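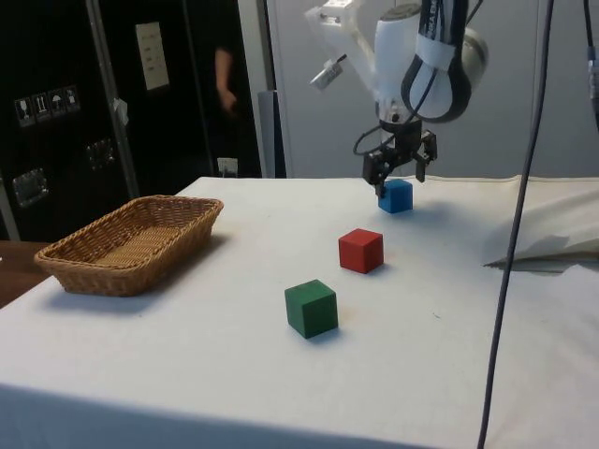 Unit 4: Sorting cells and the people next to them

Reading for this unit: the Covley case packet, pages on the kitting line. Bring it to class.

4.1 What the task is

Pick-and-place is the simplest job most plants hand over first. An arm with a two-finger gripper lifts a part and sets it down somewhere else. Training setups often use colored cubes and a basket. On the floor at Covley the cubes are valve caps and the basket is a shipping tray.

4.2 Before and after at Covley

Before: hand packers filled roughly 600 trays a shift. Each packer picked, checked and placed.
After: the cell fills 697. Two packers stayed on the line as cell attendants. The others moved to returns and inbound.

Note that checking did not go away. Packers used to feel a bad thread while picking up the cap. The gripper does not report this, so a separate check was added at the end of the line. The packet leaves it out of the savings table.

4.3 What changes in the job

Pace. The attendant waits, then has to act fast when the cell stops. Several at Covley called this more tiring than packing.
Skill. Clearing a fault, re-teaching a position and reading the log are new. Stuvlow, the integrator, gave one morning of training.
Pay. Attendants kept the packer grade for the first year. Compare Plornia, where the grade changed on the day the cell started.
Space. Know where the arm can reach, where the cables run, and where a person may stand while it moves.

4.4 Terms

Cycle time: one full pick and place, including the return.
Intervention: any time a person has to step in. Covley logged 481 in January.
Deskilling: see Kovács, chapter on machine tending.

For next class

Write one page. Who should have been asked before the cell was ordered, and what would they have said about the thread check? Use the packet.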